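I have read Hyvönen's Sudport twice now, all 266 pages of it, and I still think the slow opening (eleven rainy days in a harbour boarding house!) is the loveliest thing in it. Friends tell me they gave up by page 40, and I do wish they'd kept going.

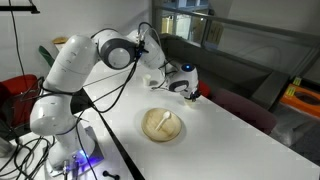

In praise of the dull chapter

A novel needs its dull afternoons, I think, just as we do, and when the widow finally opens her letter you feel every hour she has waited.

Nneka Adeleke, 4/25/19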